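Picking from the bin: three grippers, one arm, one controller

Vadeck's test bench at Skinwood is used to answer a narrow question: which end effector clears a bin of unsorted items with the fewest interventions. In November the bench ran three candidates on the same arm, with the same camera position and the same motion planner. Only the hardware past the wrist flange changed.

The candidates were a parallel two-finger gripper with steel fingers, a single-cup vacuum tool, and an adaptive gripper with compliant pads supplied by Vinwood. Each was given 1000 pick attempts on a mixed set of household goods and toys. The set favours awkward shapes over heavy ones. Mass is rarely the limiting factor on this arm; geometry and surface finish are.

Leonidas Christodoulou, who designed the trial, specified a metal bin with sloping sides over the usual flat-walled plastic tote. Sloping sides let items slide back toward the floor after a failed grasp, but they also restrict the approach angles available to the wrist. An object resting low against a slope can be visible to the camera and still out of reach without a collision.

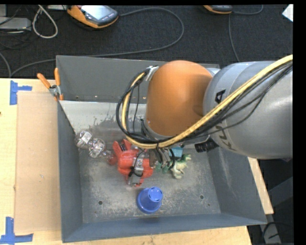

The gripper over a red item in the test bin, with a blue cup standing upside down near the front.

Cable routing took up most of the first week. The arm carries its supply and signal lines externally, and any loop long enough to allow full wrist rotation will also hang into the camera's field of view at some poses. The vision system treats a hanging cable as an obstacle in the bin and withdraws. Shortening the loop cured the false detections and cost the arm part of its rotation on the last axis. The final arrangement was a compromise, with four poses excluded from the planner altogether.

Transparent items remain the hardest category. Depth cameras return sparse or false points on clear plastic, and a strong specular reflection makes matters worse. Under the bench lighting, the vacuum tool failed on clear items mainly through poor cup placement. The two-finger gripper was more forgiving: its fingers close over a span, so a positional error of a few millimetres can be absorbed. The adaptive gripper was more forgiving again, but it needs clearance on both sides of the object and lost time nudging neighbours out of the way.

Open vessels produced a different result. A cup lying on its side is a simple pinch for either finger tool. Inverted on its rim, it presents a tapered wall and a base that may be recessed or slotted, and the vacuum cup cannot seal over a slot. Areti Michailidis, who wrote the grasp scoring, eventually added a penalty for perforated surfaces. Vacuum performance on that category improved once the planner started looking for a side wall.

Soft and irregular toys were handled well by both finger tools. Thin projecting limbs caused occasional double picks, where a second item came up hooked to the first. The controller detects these by comparing wrist load against expected mass, although two light toys together can fall below the threshold.

Cycle time was measured from camera trigger to release. The slowest accepted cycle in the set was 2535 milliseconds, logged with the adaptive gripper on a crowded bin. The vacuum tool had the quickest cycles and the highest retry count. Christodoulou ranks the parallel gripper first for mixed bins and the vacuum tool first for boxed goods, which were not part of this set.

The next round will repeat the parallel gripper runs with a second camera, using a controller from Son in place of the current unit. Fingertip geometry will be left unchanged until those figures are in.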